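Section 4: Getting the tidying robot ready for a shift

If you've come straight from section 3, well done, the boring wiring is behind you. I've set up the Vuvis two-armed unit at our Gultudcombe site more times than I'd like, and what follows is the order I do it in now. It covers the rehearsal room (the simulated one you run on the desk screen) and then what your own day looks like once the robot has taken over the tidying in the show lounges.

I know some of you on the room team are a bit wary of this. I was too! Before the robot, two of us did nothing but put the lounges straight between visits, and there are 28 of them. Now one person watches the rehearsal and signs it off, and the other is freed up for repairs and talking to visitors. You still need to know what a tidy room looks like, so please don't skip the rehearsal.

4.1 Waking the arms

1. Log in at the desk with your own name (not Gaétan's, he gets all the error messages).
2. Open the rehearsal room and pick the lounge you're working on.
3. Press Home on both arms and leave the mouse alone until the light on the panel goes green.
4. Open the gripper view and check that both fingers are showing.
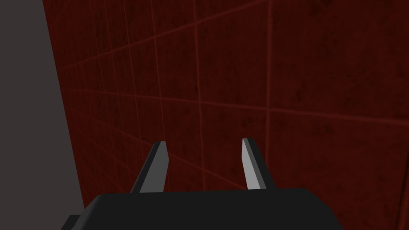

5. Open and close each gripper twice. If one side lags, go back to Home and try again before you ring anybody.

Note: the desk program will happily let you start with only one arm checked. Do both. I once lost most of an afternoon to a left arm I'd been too lazy to look at, and the job log (391 lines of it, all saying the same thing) was no help whatsoever.

4.2 Getting in close

The close view takes a bit of getting used to. You lose all sense of where you are in the room, and big plain surfaces fill the screen. Go slowly, and flick back to the wide view whenever you feel lost.

6. Set the speed dial to 2. Faster settings are for Pichler's engineers.
7. Move in with the fingers open and nothing between them.
8. Stop, let go of the control, and check the wide view before you go any further.

Caution: never reset an arm while it's close to furniture. Back it off first, then reset. 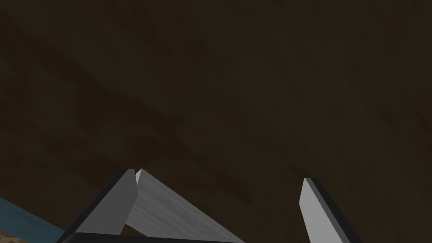

Cosimo Bortolotti
Room team lead, Gultudcombe

While I'm on the subject of cautions, keep your coffee off the control desk. We've had one replacement keyboard from Merkumitz already and I had to fill in the form.

4.3 Checking the room against the list

The room list used to be a laminated card and a good memory. These days it lives in the desk program, and you're the one who keeps it right. If a lounge gets a new ornament and you don't add it, the robot has no idea what to do about it, and you'll be the one getting the call.

9. Switch to the head view so that both arms are showing.
10. Find the drawer handle and the cabinet top.
11. Tick off the small things first. They're the ones people forget, and the ones I'd least like knocked over.
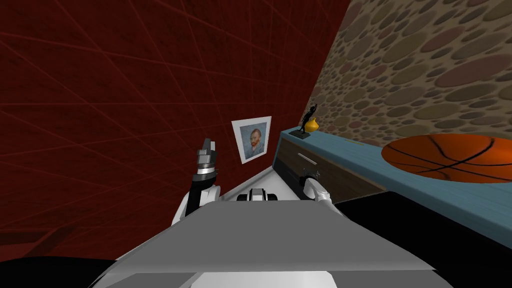 Head view, left arm up and right arm reaching forward, with the statuette and yellow vase at the near corner of the cabinet top.

12. Turn the head a little and tick off whatever is left along the top.
13. If something is on the list but you can't see it, mark it "not seen". Please don't mark it "missing", that sends a message to the whole building.

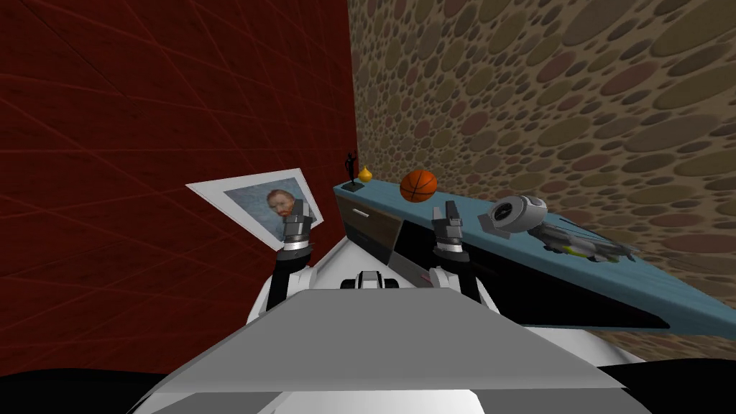
Cabinet top from the figurine at the far left along to the toy aircraft, basketball in between.

4.4 Signing off

14. Save the rehearsal under the lounge number and your initials.
15. Fill in the handover box, even if it's only "all fine". Whoever is on next does read it.
16. Park both arms and log out.

Note: the store holds 400 saved rehearsals and then starts refusing new ones. Gaétan Thibodeau clears the old ones out every June, so if there's one you're fond of, tell him before then.

Related items
Section 3: Cables, power and the control desk
Section 5: When an arm won't park
Room list: adding and removing ornaments
Changes to shift handover for the room team
Ordering spares through Merkumitz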